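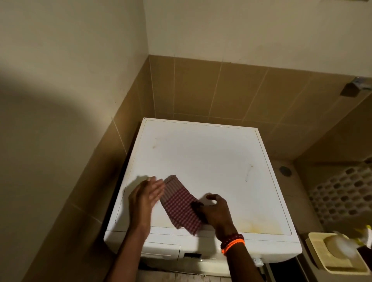

Folding a checked cloth on top of the washing machine. A flat white surface at a good height will do for most small items.

Recording folding at home: tips for cloths, towels and other small laundry

April 29, 2021

These notes are for people who record household jobs for the Semham folding set, where the examples are used to teach a robot to handle cloth. They should also help anyone doing the same thing for a project of their own. Most of the advice is plain housekeeping. A cloth that is easy to fold well is also easy to learn from.

Choosing where to fold

Use a surface that does not move and is larger than the folded item. A kitchen table, an ironing board with the cover pulled tight, or the top of a washing machine are all fine. If you use the machine, wait until the cycle has ended. The spin will shift a light cloth, and the shaking spoils the recording.

Wipe the surface down first and let it dry. For old detergent marks, use warm water with a drop of washing-up liquid and go over it again with a clean damp cloth. Some stains on older enamel will not come out. Leave them. We want real homes in the set, and a scrubbed showroom top is no more use to us than a worn one.

Choosing the cloth

Tea towels, napkins and flannels are the best things to start with. Checks and stripes help you as well as the system, as you can line up the pattern and see at once if a fold has gone crooked. Plain white on a white surface is the hardest. Do record some of it, but leave it until you have got used to the work.

Have 10 items ready in a pile before you begin. Mix thick and thin. Cotton that has been through the wash a good many times lies flatter than new cotton, which tends to spring open.

Making the fold

Lay the cloth out and smooth it from the middle towards the edges. Bring two corners across to meet the opposite two, press along the crease with the flat of your hand, then turn and repeat. Keep one hand on the part that is already folded while the other brings the next part over.

Go at your usual speed. People slow down when they know they are being recorded, and then the pauses get learned too. If a corner crumples under your fingers, put it right the way you normally would and carry on. Corrections are some of the most useful material we get – please do not stop and start again.

Bracelets, watches and rings can stay on if you normally wear them. Long loose sleeves are better pushed up, as they hide the wrists and drag on the fabric.

Light and view

Face the light if you can. With a lamp behind you, your own shadow falls across the cloth. In a small bathroom with one ceiling light, try turning a little to one side. Look down at your hands as you work and keep both of them in view until the item is finished.

How much to record

Each item should be folded 3 times, shaking it right out in between. A session of 18 minutes is plenty. After that most people get careless and the folds all start to look alike. The Flustgate group is aiming for 1000 finished folds by August, so short sessions on different surfaces are worth more to us than one long one.

Naming and sending

Name the session by room and item, such as "bathroom, tea towels", and note anything odd, for instance if the cloth was still damp. Send it through the Akden upload page. Questions about fabrics or surfaces go to Igor Hrnčiar, who checks each batch before it is added.

Fitted sheets are not being collected at present.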